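Noch ein Handgriff, bitte

Können Maschinen uns endlich den Abwasch, das Aufräumen und das Nachfüllen der Regale abnehmen? Ein Zwischenstand aus einem Jahr, in dem erstaunlich viel gelingt

Um kurz nach neun Uhr morgens räumt der Roboter von Povska seine erste Tasse weg. Er fährt an den Küchentisch heran, senkt den Arm, greift den Henkel, hebt an, schwenkt herum, stellt ab. Das dauert 37 Sekunden. Ich habe in der Zeit meinen Kaffee ausgetrunken und hätte ihm gern gleich die nächste Tasse hingestellt, so schön war das anzusehen!

Seit Jahren verfolge ich, wie Maschinen sich an unserer Hausarbeit versuchen, und lange war das ein Vergnügen für geduldige Menschen. Handtücher wurden gefaltet, während draußen die Sonne unterging. Teller wurden mit einer Vorsicht bewegt, als läge Sprengstoff darauf. Inzwischen hat sich das Tempo verändert, und zwar spürbar. Wer im vergangenen Dezember bei einer Vorführung war und heute wiederkommt, sieht flüssigere Bewegungen, weniger Zögern und vor allem viel mehr verschiedene Dinge, die überhaupt angefasst werden.

Am schwierigsten bleibt, was uns am leichtesten fällt. Eine Plastikflasche zum Beispiel. Sie ist durchsichtig, also sieht die Kamera zugleich den Tisch dahinter, den Karton, die Kabel, alles leicht verzogen. Sie ist dünnwandig und gibt nach, wenn man zu fest drückt. Drückt man zu schwach, rutscht sie. Und je nachdem, wie viel noch drin ist, liegt der Schwerpunkt jedes Mal woanders. Bei Eltavura, wo man an Greifern für Büro und Haushalt arbeitet, gilt die Flasche deshalb als ehrliche Prüfung. Wer sie sicher fassen kann, kommt auch mit vielem anderen zurecht.

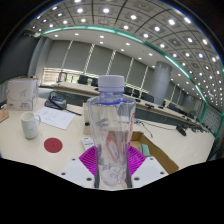
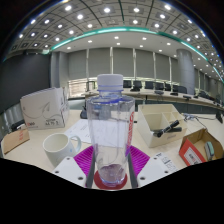 Eine klare Wasserflasche zwischen den Greiferfingern, links daneben eine weiße Tasse.

Das Lernen selbst hat sich in diesen Jahren stark gewandelt. Früher schrieb jemand auf, wo der Arm hinfahren und wie weit er sich schließen soll, und wehe, der Tisch stand eine Handbreit weiter links. Heute machen Menschen die Griffe vor, oft mit einem Werkzeug in der Hand, das denselben Greifer trägt wie später die Maschine. Aus vielen solchen Vorführungen leitet das System ab, worauf es ankommt. Bei Eltavura rechnet man mit 108 Durchgängen, bis ein neuer Griff in einer vertrauten Umgebung brauchbar sitzt. Für einen fremden Raum mit anderem Licht kommen weitere dazu.

Am Finger entscheidet sich dabei mehr, als ich gedacht hätte. Weiche, gerippte Finger schmiegen sich an die Form und verzeihen kleine Fehler. Harte, schmale Backen packen genauer zu, verlangen aber, dass die Richtung stimmt. In der Werkstatt darf ich beides in die Hand nehmen und einen Joghurtbecher anheben. Mit den harten Backen zerdrücke ich ihn beim ersten Versuch. Mit den weichen klappt es sofort, und ich bin kindisch stolz.

Im Lager von Wikström, einem Großhändler für Bürobedarf, sieht die Sache nüchterner aus. Dort füllen 2 Maschinen Regale mit Waren auf, die in offenen Kartons ankommen. 60 Artikel beherrschen sie, vom Locher bis zur Klebebandrolle. Alles andere geht weiter an die Menschen, die ohnehin schneller sind. Trotzdem möchte die Frühschicht die Geräte nicht mehr hergeben: Sie übernehmen das untere Fach, und wer einmal einen Vormittag lang vor dem unteren Fach gekniet hat, versteht das sofort.

Und zu Hause? Mikeder will eine Küchenhilfe bauen, die den Tisch abräumt und die Spülmaschine belädt. Gläser gehen schon, Schüsseln auch, Besteck nur, wenn es einzeln liegt. An der Pfanne mit angebackenem Ei scheitert das Gerät bislang, und beim Spültab braucht es einen Menschen, der die Folie abzieht. Einen Preis nennt die Firma nicht. Ich habe trotzdem schon einmal ausgemessen, ob das Ding zwischen Kühlschrank und Fensterbank passen würde – es fehlen ein paar Zentimeter, aber der alte Hocker könnte weg.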